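Path patrol service puts its inspection robot on hire to councils

14 February 2018

Amard has started hiring out its footpath inspection robot by the day, and the first question most people ask is why anyone would pay a machine to look at a footpath.

The company's service manager has heard it often enough to have an answer ready.

"Because somebody already pays a person to do it, and that person also has drains and playgrounds and street signs to look at," she says. "The paths get done last. Then there's a claim, and everyone wants to know when the path was last inspected."

The service is called Pulleo. A customer books a route, Amard brings the robot in a van with one operator, and the robot drives the route at walking pace while it records the surface. The customer gets a map and a list of places that want a second look. Amard doesn't sell the robot and has no plans to.

We met the service manager and one of her operators at the company's workshop, a rented unit behind a tyre shop, on a morning when two of the machines were up on benches having their wheels changed. She talked for most of an hour. The operator, who came to the job from a council parks crew, joined in when the subject turned to the routes themselves. 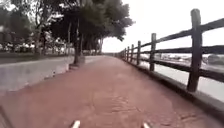 Waterfront paths make up a good share of the bookings so far. They tend to be long, they're used at all hours by walkers, prams and bikes, and they belong to councils that already have a maintenance budget for them. A straight stretch of reddish paving with a low concrete wall down one side and a post-and-rail fence down the other is easy driving, the operator says, and a tree planted hard up against the edge of the paving is the first thing he'd make a note of before setting off. Trees mean roots, and roots are what customers ask about most.

"I used to walk paths like that with a can of marking paint," he says. "You look down for the first kilometre. After that you're looking at the boats."

The robot holds its line by keeping track of the edges on both sides. A wall or a kerb gives it something definite to follow. Open grass is harder, and on those routes the operator has to set the edge by hand on a tablet before starting. He walks behind for the whole run in any case, close enough to reach the stop button, and steps in if a dog or a small child takes an interest.

Amard won't send a robot out without an operator. The service manager was firm on that point.

"Customers ask if it can go out at night by itself and be back in the morning," she says. "It can't. I'd rather lose the booking. It's a public path and people have right of way over us, always."

The price depends on the length of the route and how far the van has to travel. A standard day costs $3000, which covers the operator, the robot, travel inside the metropolitan area and the written results. Country jobs are quoted separately. There is no subscription. Some customers have asked for a yearly contract with set dates, and the company is working out what that would look like.

What the customer gets at the end is a plain file that opens in ordinary mapping software, along with a printed version for those who want one. Each item on the list has a location, a picture and a grade from one to four. A one can wait for the next round. A four means somebody should go and look the same day.

On one job in January, the list ran to 268 items. The customer's staff went over it with the operator and kept 61 of them for repair or a closer check. The rest were struck off.

We asked whether that was a good result. The service manager said it depended on who was reading it.

"The engineer was happy. The person who had to go through the list was less happy," she says. "It took them most of an afternoon. We've changed the grading a bit after that one, so the low grades are in a separate file now and you can ignore them if you want."

Surface type is the main reason for the long lists. Plain concrete and asphalt are simple enough, because any dark line is likely to be a crack or a construction joint, and joints come at regular spacing. Patterned paving is another matter.

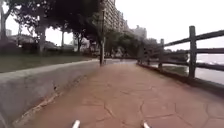
A footpath in an irregular flagstone pattern, with a retaining wall on the left.

"That's the one that gives us grief," the operator says. "There are jagged lines all over it and they're meant to be there, or most of them are. You get a real crack running through and it looks like one more joint."

On a path like this, where the slabs are all different shapes and sizes, the software can't count on spacing to tell a joint from a fault. Amard's answer has been to lean on height. A second sensor under the body measures the surface as the robot passes over it, and a line with a step beside it is graded higher than a line that lies flat. The step is what trips people, the service manager points out, and most customers care about that well before they care about a hairline.

It works better than the camera alone, though it still picks up things that aren't faults. Bark, gum nuts and clumps of dirt have all been reported as raised edges. The operator now carries a broom. Where debris gathers along the foot of a wall he'll sweep the worst of it off the paving before the run if he has time, and if he hasn't, he marks the stretch so the customer knows to expect a few odd results there.

Weather matters too. Pulleo runs aren't done in rain. An overcast day is the operator's pick, as strong sun through leaves throws a pattern on the ground that the camera can misread. He's had bright mornings when he waited until the shade moved off a section and did the rest of the route first.

The robot itself was built for Amard by Aguirre, a small engineering firm that had been making carts for plant nurseries. It has four wheels and a white body, and it can be lifted into the van by two people or rolled up a ramp by one. Battery life is enough for a full route with a spare pack in the van. The wheels wear faster than expected on rough paving, hence the two machines on the benches that morning.

"We go through tyres," the operator says. "Soft ones ride better and you get a cleaner reading. They also don't last. We tried a harder one and the pictures shook."

There are limits the company is open about. The robot can't manage stairs, and anything steeper than a normal access ramp has to be done on foot. It doesn't inspect fences, rails or walls, even where they run right beside the path, and the results say so on the first page. It also can't say what lies underneath the surface. A hollow spot that hasn't started to move will be missed.

One competing service, Plerkano, takes its readings from a trailer towed by a ride-on mower. The service manager has seen it working and thinks it suits wide, open routes. It covers ground more quickly than Pulleo does, in her view, but can't easily turn around on a path with a fence on one side and a wall on the other.

"If you've got a big flat park, ring them," she says. "I've told people that."

Since the service opened, the robots have covered 188 kilometres of paid work. That is less than the company had hoped for by this point. Councils are slow to book anything new, she says, and several have wanted a trial on a path they already know well, so they can compare the list with their own records. Amard does those trials at half price.

The operator thinks that's fair enough. He'd want the same if he were still on the parks crew.

"They know where the bad spots are on their own path," he says. "If we miss one, they'll tell us before we've got the ramp up."

Asked if his old workmates see the robot as a threat, he said a couple had asked him about it. The repairs still have to be done by people, and in his experience the crew is always behind on those. What has changed for them is the paperwork, which now arrives with a map attached.

Bookings for autumn are open. Amard asks for a fortnight's notice, a plan of the route showing any gates or bollards, and the name of someone on site who can unlock them.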